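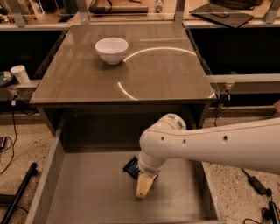
Samer Obeidat wrote to me after my last tidying post and wanted to know why anyone would bother sorting out a drawer when the whole point of a drawer is that it shuts. Fair enough, Samer! But I've just spent part of the Christmas break on ours and I'm feeling evangelical, so you're getting the full method whether you like it or not.

This is for the wide, shallow sort of drawer, the kind under a sideboard or a low cabinet. Deep drawers are a different animal and I've still got one in the laundry I'm not ready to talk about.

What you'll need

A damp cloth and a dry one. A tape measure. A tea towel or an old sheet to spread on the floor. Two bags, one for rubbish and one for the op shop. Scissors and a bit of thin cardboard if you want dividers (cereal boxes are perfect). A cuppa.

Step 1: Take the lot out

All of it, onto the sheet. I used to do this a corner at a time, shuffling things from left to right and calling it sorted, and it took me years to work out why it never stuck. Open the drawer as far as it'll go and get right to the back, where the flat stuff slides and hides. Little packets and pouches are the worst for this. They lie down flat on the floor of the drawer and you can go months without noticing them.

Don't put things on top of the cabinet while you work, by the way. I did that the first time and ended up with a second mess at eye level, plus a scratch I'm still cross about. If you've got a shiny top like ours, keep it for one thing you like looking at. A plain white bowl does me nicely.

Step 2: Clean while it's empty

Crumbs, fluff, one dead moth. Vacuum the corners with the skinny nozzle first, then wipe with the damp cloth and go over it with the dry one. Leave the drawer open while you drink your tea so it airs out properly. Check the runners too. Mine had a hair tie wound round the left one, and here I was blaming the cabinet for sticking.

Step 3: Measure before you buy anything

Please learn from me on this! I bought a lovely set of Munar trays without measuring and they were too tall by a whisker, so the drawer wouldn't close. Write down three numbers: inside width, inside depth front to back, and the clear height from the drawer floor to whatever sits above it. Ours came out at 815 mm wide and 389 mm front to back. The advertised size of a cabinet is usually the outside, so don't trust it, get the tape in there.

Step 4: Sort into piles

I go by how often I reach for a thing. Every week, now and then, hardly ever, and no idea what it is. The last pile is the fun one. We found a key, a foreign adaptor and the instructions for a Trenmont fan we gave away before we moved. If you don't know what something belongs to, give it a labelled envelope until the end of December and then let it go.

Old batteries don't go in the rubbish bag. Ours go in a jar and then to the collection box at the shops.

Step 5: Put it back, flat things first

Anything flat goes in a single layer, never stacked. Once you start stacking in a shallow drawer the top one catches when you open it and you're fishing about with a ruler. Weekly things live at the front. If you've got pouches, stand them on their long edge in a cardboard divider so you can flick through them like records, provided you've got the height. If you haven't, lay them side by side and leave finger room around each one.

For dividers, cut your strips a touch lower than the drawer walls, notch them halfway and slot them together. Mine are 291 mm long, which left a nice open bit for the awkward shapes.

Step 6: Leave some of it bare

I know, it feels like a waste. But a drawer packed to the walls has nowhere to put the next thing, and there's always a next thing. I try to keep a hand's width free.

Upkeep is pretty painless. Whenever I'm dusting the cabinet I pull the drawer out, straighten whatever has wandered and fish out the receipts.

If you've got a trick for keeping charging cables from knotting, please put it in the comments, I've tried bread tags and I've tried toilet rolls and I'm over both.

Updated 29 Dec 2022 with the divider length, which I'd left out.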